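Swapped the stock levers on my 400 for a set of Fanitwood shorties. Ordered from Clorent, took 7 days to show up.

2/ Clutch side went on easy. Brake side needed the pivot bushing from the old lever, so don't throw that out.

3/ Grease the pivot before you tighten anything. Snug is fine, the lever has to snap back by itself. 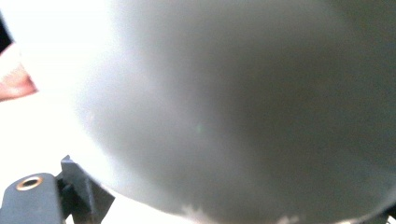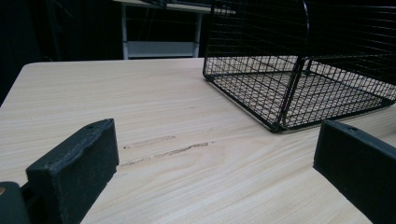 4/ Reach adjuster is stiff with gloves on. I run it on 2 and leave it.

5/ 50 miles so far, mostly back roads. No play, no squeaks. Damián Ojeda asked if they fit the older model. I don't know, check the pivot size first.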